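Durwood simulation package – progress report to Zindirmont
Prepared by Matvii Semeniuk, Driron
Thursday, December 7, 2023

Work since the August report has gone into the two-arm cell and the first task that will ship with it. The cell loads from a single file and runs on the standard license. We dropped the plan for a separate viewer, as the Saber viewer does the job and your team already has it installed.

The first task is cube to tray. A small cube starts on the tabletop near the tray and has to be put inside it. Either arm may be used, and the customer's controller decides which. We kept the layout plain so that a new user can see quickly whether their own code is at fault.
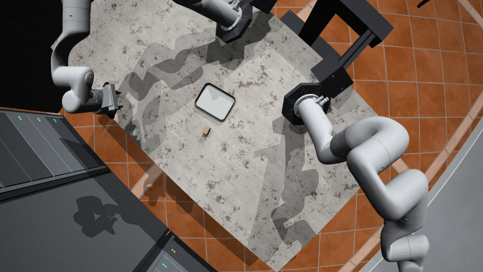 We ran 1025 episodes with the reference controller that comes in the package. The success rate was 82 percent. Most of the failures were poor grasps, where the cube turned between the fingers and was dropped short of the tray. A smaller group came from the planner giving up when both arms were sent toward the middle of the table at once. The grasp problem is on our side and we are working on the contact settings now. The planner problem will be written up in the manual with a suggested workaround.

Setup time was a complaint in your last review. A clean install now takes 14 minutes on the test machine, including the download. The license check still fails behind some proxies – this is open as ticket 16 and has no fix date yet.

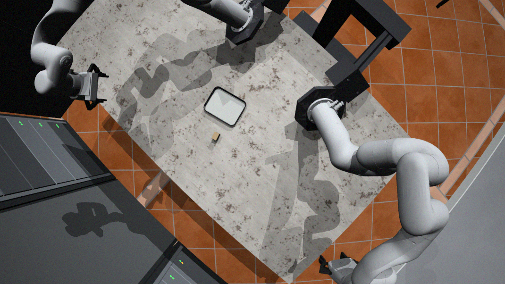 Shadows are on by default in this build. Two of your reviewers asked for that because they train from camera views and wanted uneven lighting on the table. They can be turned off in the settings file, and the simulation runs faster without them. The table surface and floor can be swapped the same way, though we have only tested the stone top and the tile floor so far.

Not done yet: the force readout, the second task, and the chapter on connecting an outside controller. The chapter is in draft. The second task waits on a decision from you about which objects to include – please send the list when you have it.

Spending is within the approved amount and we are not asking for a change.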